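Standby draw in a small kitchen, measured over February

I put a plug-in meter on every outlet in the kitchen and left each one for 24 hours.

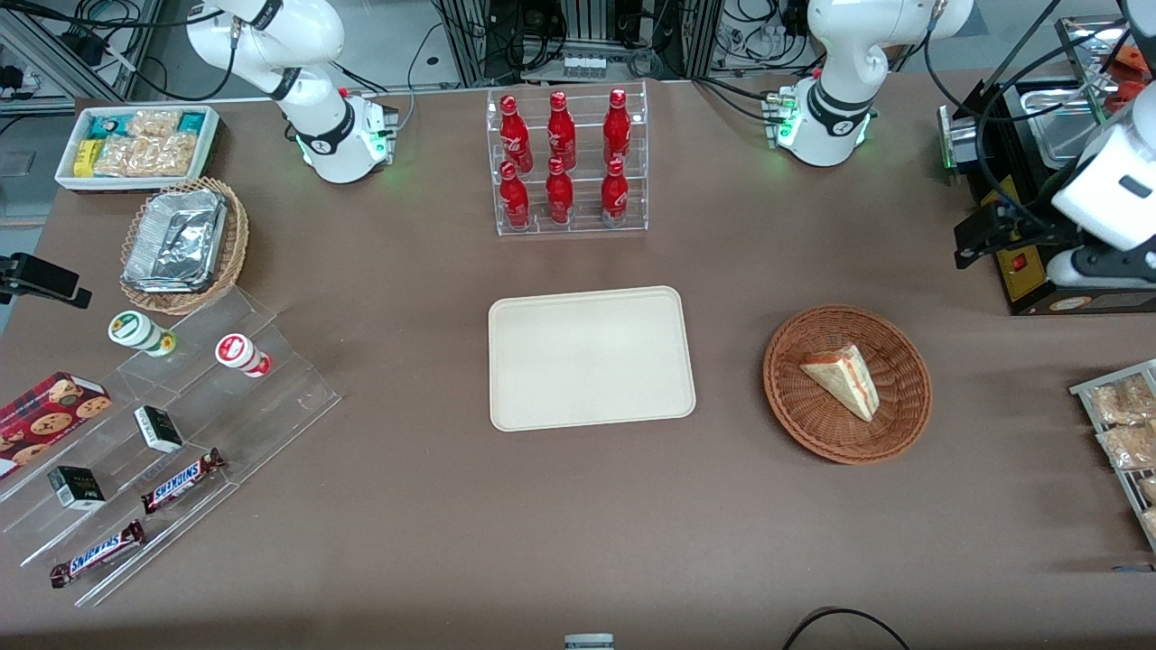
Atif Orakzai wrote in to say that a day is too short for anything with a compressor, and that he would want a week per outlet before trusting the figure. He has a point about the fridge. Its defrost cycle does not line up with a calendar day, so I reran that outlet for 11 days and used the mean. The other outlets carry resistive loads or plain electronics, and a second day on two of them matched the first to within the meter's last digit.

The meter is a Clorkadard, bought used. It reads low under 2 watts. I checked it against a Zindton bench unit at work and applied a fixed correction, which is crude but repeatable.

The old Usmani microwave was the worst of the lot. With the door shut and the clock lit it took 477 watt-hours over seven days, or just under 3 watts continuous. With the clock set to blank, the reading did not change. The display is evidently a small part of the load, and the rest is probably the transformer.

The coffee grinder drew nothing measurable. The radio drew more switched off at the front panel than I expected, and I have moved it to a strip with a real switch.

Next month I will do the hallway, where the router and the doorbell supply share one outlet. The doorbell supply is warm to the touch at 6 in the morning, so I expect a number worth writing down.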